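Sink-cleaning arm: notes from the fault review, November 4, 2023

Present: Sheila Garside, Stavros Kourkoulas, Ifigeneia Pappas, and me (Lacey Entwistle, typing as fast as I can). Themis Michailidis sent apologies and a long list of questions, which we mostly got through.

1. The stall on the Valtitz arm
Stavros went over the log with us. On run 148 the arm pushed into the basin wall, kept on pushing well past the force limit, and then just stopped dead with no alarm. I was standing right next to it and thought it was thinking! Sheila hit the stop button, and I want it written down that the button did its job. Ifigeneia thinks the force reading froze, so as far as the arm knew it was barely touching anything. Stavros isn't convinced and blames the wrist settings (they argued, nicely, for a good while). 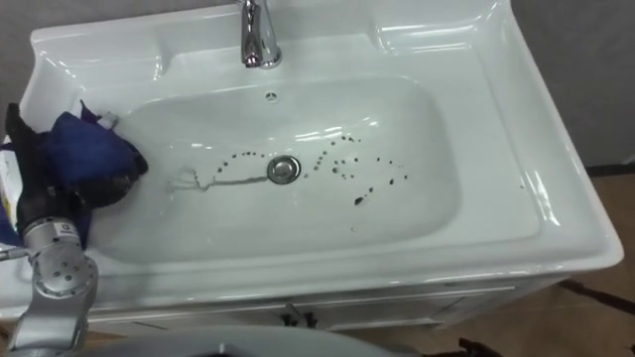
Wiping task at the vanity, blue cloth in the gripper, spots still around the drain.

2. Do we keep running?
No, not at full force. We agreed to cap it at half until the Pridetti people answer us about the sensor. I asked if slow runs with someone at the button were okay and Sheila said yes, one person on the button and doing nothing else. That means no phones, me included.

3. Old logs
Ifigeneia has looked through about 100 of the earlier runs and found two more where the reading goes flat for a bit. She'll do the rest up to 148 and send them to Themis.

4. Actions
Stavros: add an alarm for a flat force reading.
Sheila: write to Pridetti, copy Themis.
Me: new sign by the stop button, and book the room for January.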